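2023-02-18, crate-to-tray, sim

Goal for this batch: 1000 demos of bottle out of crate, set down in tray. Have 337 usable after filtering. Sim only until the Osbridge cell gets its wiring sorted, and that's May at best.

Scripted pick is OK on the tall round ones. Bad on the small necks along the crate wall, fingers clip the divider. Threw those out for now, kept in /rejects, don't delete, might want them as negatives.

Reset pose: arm swung out to the right, fingers open, tray empty. Every episode starts from there. Had it starting over the crate last week and the policy just learned to drop straight down and close, never looked at anything.
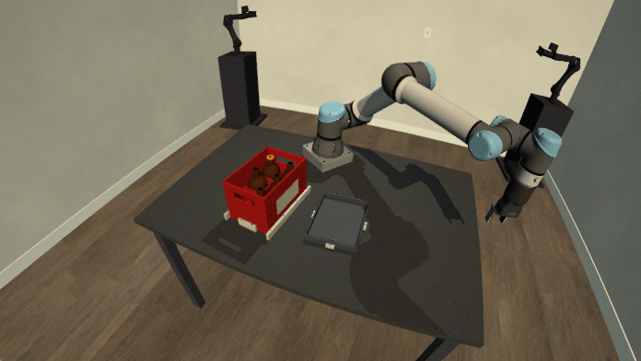 Gronow read the draft of this and wrote back that a fixed start is going to bite us just as hard, the policy will memorize the swing in and fall apart the first time somebody parks the arm elsewhere. Wants jitter on every joint plus a few starts with the wrist already half turned. Fair. Adding it, but only after I get a clean baseline on the fixed start, otherwise can't tell which change did what.

Randomization so far:
- crate yaw, small range, guides move with it
- tray x/y and yaw
- light direction (shadows matter more than I thought, see below)
- bottle fill, random slots
- NOT randomized: floor, walls, table color. Todo

Shadow problem. Arm throws a big dark patch over the tray in a lot of episodes and the tray is nearly the same gray as the table anyway. Segmentation from the Gristulum checkpoint loses the tray rim in 40 of the 337. Tried brightening the fill light, helps, but then looks nothing like the real cell. Put it back. Better to keep the ugly ones and relabel by hand, labels come free from sim state anyway so not sure why I was using the checkpoint at all?? Ask Drerix people if their loader can take masks directly.

Second view, same setup. Going to save both per episode, disk permiting.

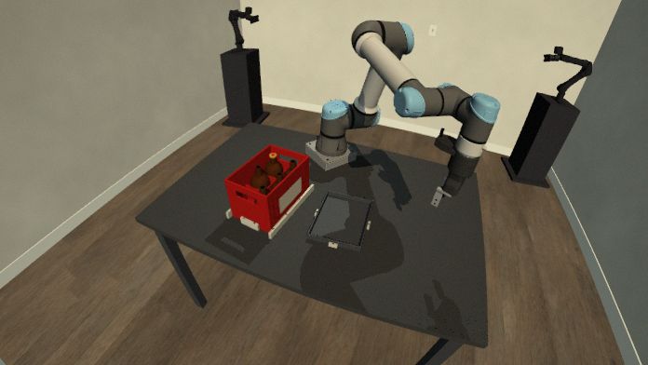
*Arm clear of crate, tray empty, arm shadow over part of tray.*

Training run on the 337: started, 20 epochs, small batch. Loss going down but place error is lumpy, bottle tips on release when the gripper opens too early. Suspect the script itself, it opens on a timer. Change to open on contact + short wait. Means re-recording teh place half of everything, sigh.

Next
- open on contact
- relabel the 40
- baseline eval, fixed start
- then jitter, compare
- write down the seed this time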